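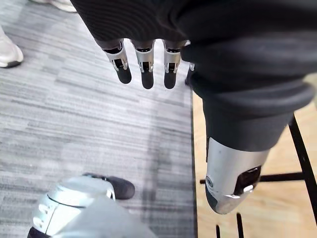
Progress report to Beverley Cropper, December 8, 2021
From: Danica Ševčík, Annan workshop

You asked for a plain account of where the covers and flooring work stands, so I have left out the adjectives Grornent put in theirs.

Covers first. The dark fabric over the hand and forearm is the second pattern. The fingers hang clear below the lower edge, as we asked. I am less happy with the way the cloth folds over on one side, where it mostly hides one finger. Grornent calls this "natural drape". I would call it too much cloth, and I have asked Lenka Beneš to take the pattern in before any more is cut.

The padded cuff with the rolled hem is better made. It leaves the silver section below it uncovered, black panel and all, so nothing has to come off to get at the panel. Whether the hem keeps its shape is another matter. Grornent claims 1,000 fittings. We have done 11, and I would not put their figure in front of the trustees yet.

The feet stay bare. Alov offered overshoes in September and I turned them down -- they quoted over 200 pounds a pair and could not tell me what the soles were made of.

Flooring. We are still working across two surfaces, and the budget line for making it all one has not been touched. Svatopluk Vondráček thinks the change underfoot is useful for testing. He may be right, but he has yet to write down what he would be testing, and I will not release money on a hunch.

Still owed to us: the revised forearm pattern, a written wear test for the cuff, and Svatopluk's page on the floor. I would hold the next payment to Grornent until the first two arrive.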